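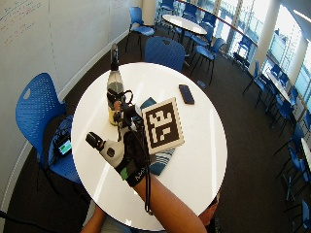

I went to the open day at Patska expecting robots, and most of what I saw was people moving household things. That was the better part of the visit, and I think more companies that build robots should show it.

Patska has its office in Tistville, two floors above a dentist. The invitation said the doors would open at ten on Jan 17, 2024, and that visitors could try the equipment. I signed up because my town is talking about putting robots in its senior center, and I wanted to know what they can do before anyone asks for my vote.

The arm was in the back room. It is called Rina, and it picked up a cup, moved it 30 centimeters and put it down. It did this well. After the third time the crowd thinned out, and I went with the people who were leaving.

What held me was the glove table. A person puts on a glove with sensors in it and handles ordinary objects, and the movement of the hand is recorded so a robot can later be trained on it. A bottle, a striped cloth, a phone. You reach, you take hold, you let go, you start over. Azadeh Mahmoudi, who runs the recording sessions, told us a working session is 120 grasps with a break in the middle. The set they were building that week had 483 recordings in it when we came in. She wanted far more than that by February.

I took a turn. The glove is heavier on the thumb than I expected, and the cables make you careful with your elbow. After a few minutes I noticed I was picking up a bottle in a way I never would in my kitchen, slowly and from the side, with my fingers set one after another. I asked Mahmoudi if that was a problem. She said yes, it was, and that new people need most of a morning before they stop performing. I liked that she said it in front of visitors.

Here is my complaint about most robot demonstrations. They start at the end. You see the arm do its trick and you are left to guess how it learned, and people guess wrong. The man next to me in the back room thought Rina had been told what a cup was and worked out the rest. He was no fool. He had only been shown the last step.

The labor matters too. Somebody sits at a table and grips a bottle for hours, and the result depends on how that person's hand behaves at the end of the shift. I would like to know what they are paid and whether their names go anywhere. I asked about pay and got a polite answer with no number in it. Names are not kept with the recordings, for privacy, and I can see the argument for that – but it also means the work disappears.

Patska's other project, Oral, is a feeding aid for people who can't lift a spoon. It was not shown, and we were told it is at least 6 months from being ready for visitors. I would rather wait for it than see a staged version.

When our senior center gets its sales visit, I plan to ask who wore the glove, how many of them were over seventy, and whether we can try it on. An old hand with arthritis does not close on a bottle the way mine does.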